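Jundthorpe Robotics Club — pouring task, gallery

2024-03-09

Quick upload before I forget, proper write-up to follow. This term's job is the pour: two arms, one bottle, one cup, no help from us once it's started. Kidus Mersha wrote most of the control code, the rest of us argued about the cup. We've logged 27 runs so far and want 30 before the Komutton open day. Click for full size.
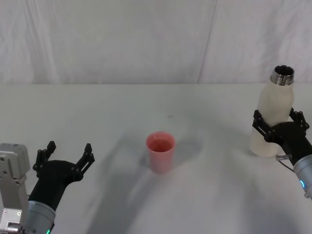
Right arm on the bottle, left gripper open. Pink cup in the middle.

Scoring is the same as in January. 3 points for a clean pour, one for getting hold of the bottle and keeping it upright, nothing if the cup goes over. Team Ternix still top, Team Talukder catching up fast and being very loud about it.

Grip force is still the main arguement. Too soft and the bottle slides, too hard and the arm faults and we lose ten minutes restarting. Kidus wants to drop the closing speed and leave the force alone — worth a try, we'll do a few runs each way next session.
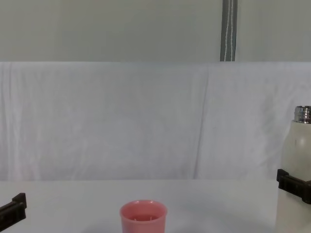
Also need someone to sort the log files, half of them have the wrong run number on. If you were on the laptop last time please check yours before you go home. Spare towels are in the bottom drawer, bring them back dry!! Sign-up sheet for open day is on the door, names by the end of the month please.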